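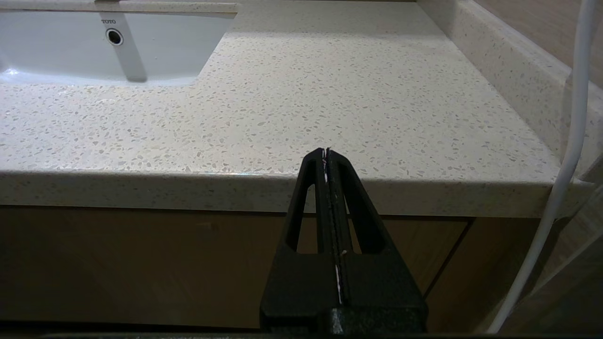
Speckled bathroom worktops — is the premium worth it?

tilly_marsh
Posted 1 September 2025
We're redoing the upstairs bathroom and the showroom is pushing a cream speckled worktop, pale flecks all through it, with a white basin fitted underneath. Quote is 2,616 for the top, the cut-out, the basin and fitting. The salesman called it "practically maintenance free", which is the sort of phrase that makes me put my coat back on. Brown cabinet stays, we're not replacing that. Has anyone lived with one for more than a few months?

grout_expectations
How long is the run? That sounds steep for a bathroom. Kitchens, fine, you've got metres of it. A bathroom top is barely bigger than a tea tray once they've cut the hole for the basin, and you're paying for the bit they cut out as well.

tilly_marsh
Not long, it goes into a corner on the right. I've asked them to split the quote and they're "looking into it". The Terkex range was the dear one. They also had something called Brutby, which looked the same to me from a yard away, and from a foot away too.

Damp Patch Dave
It probably is the same. I've been in this trade long enough to be suspicious of any slab with a surname.

What I'd ask about is the join round the basin. With an undermounted one, the whole thing depends on a bead of sealant you can't easily see. Ours was done by a firm that came recommended and it went black underneath inside a year. You have to crouch with a torch to find it, so most people don't know they've got it.

Pui-shan Wan
I disagree with Dave on this. We've had an undermount since December before last and the seal is fine. I wipe underneath the lip when I do the basin, and that takes no time. The thing I hated about our old drop-in basin was the rim. Toothpaste, hair, soap, all collecting round it, and you needed an old toothbrush to shift it. Now I push the water straight off the top into the bowl.

Damp Patch Dave
Under two years isn't much of a test though, is it. Come back when it's ten.

Pui-shan Wan
I'll set a reminder.

grout_expectations
Can we talk about the speckle? Everyone says it hides dirt as though that's a selling point. It does hide it. My sister's got one and you put your hand down and it's gritty with dried toothpaste and face powder that you'd have seen straight off on plain white. I'd sooner see it and clean it.

northfacing
Well, I wouldn't. Three teenagers in this house. If I could see everything on that surface I'd never leave the bathroom.

Ours is a pale one with grey and beige bits in it, from Ondard, and it's been decent. Two things I didn't expect. One, hair dye. There's a faint purple patch by the tap that has survived everything. Two, the front edge. It's a thick square sort of edge and water sits under the lip and drips down on to the cabinet doors. The doors have suffered more than the top has.

tilly_marsh
That's useful, thanks. Our cabinet is the old one so I was wondering about that. Did you seal the doors?

northfacing
Rubbed some oil in when I remembered. Didn't remember often.

K_Lomax
Has anyone asked whether it's quartz or terrazzo? They look much alike in a showroom under those lights and they don't behave alike. Cement-based terrazzo needs sealing and it doesn't care for acidic cleaners. Limescale remover is acid. So you've got a bathroom surface you can't use limescale remover on, in a hard water area, at that price. Get it in writing what it's made of before you pay a deposit.

tilly_marsh
I asked! He said "engineered stone blend". I asked what that meant and he gave me a brochure.

K_Lomax
Then I'd walk.

grout_expectations
Agreed. For comparison, I paid 383 for a laminate top from Chien and fitted it myself over a weekend. It's got a plain sit-on basin, it's wiped down when somebody thinks of it, and there isn't a mark on it. Not glamorous.

Pui-shan Wan
Laminate swells if water gets in at the cut edge. You've got the same worry as Dave has with sealant, just cheaper to put right.

grout_expectations
Cheaper to put right is my whole argument.

Damp Patch Dave
If you do go ahead, haggle. A friend of mine got some 800 off by saying she'd take a remnant. Bathroom tops are small enough that a leftover from somebody's kitchen will often do it. Ask to see the actual piece, because the flecks vary and the sample square never has the odd blotch in it.

tilly_marsh
Hadn't thought of a remnant. There's a yard on the industrial estate, I'll ring them before I go back to the showroom. Still don't know about the basin. Going to have a feel under my mother-in-law's on Sunday and see what comes off on my finger.

northfacing
Take a torch.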